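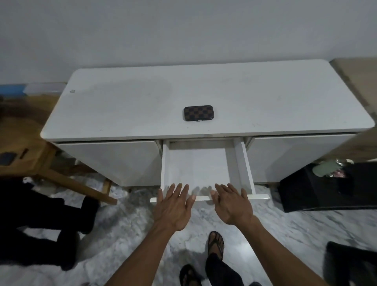

Trying a new gripper on small tools

Before you bolt a new gripper onto the arm, do the whole job once with your own hands, slowly, and record it from head height. I know it sounds fussy! But you'll learn more about which fingers to buy in ten minutes of that than in an afternoon with the catalog (I've lost plenty of afternoons that way).

We use a drawer and a manicure kit. The drawer asks for a wide, easy pull on the front panel, and most grippers manage it. The kit is where they start to differ.

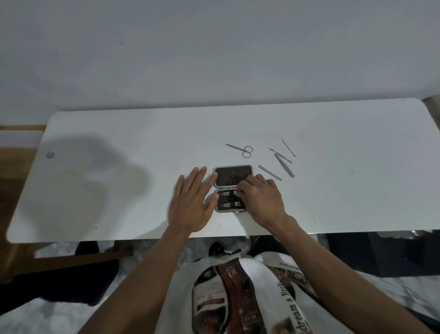
Pay attention to how much your second hand does. With one hand spread against the case, the other is free to pinch at the upper clipper, and a single arm has no such helper, so tape the case down before you compare anything.

Now mount the first gripper. Ours were the Strebel two-finger and the softer Rinwood. Set the closing force to 40 percent and run each tool 75 times, same order, same starting spots. Rahel Thaler keeps our log and likes a fresh sheet for every gripper, which I'd recommend.

Start with the clippers, then move to the tweezers and the nail file. Flat, thin things on a smooth white top are hard, and you may want to lower the approach speed there. If the fingertips skid, wipe them and try again at 300 millimeters of height before you touch the force setting.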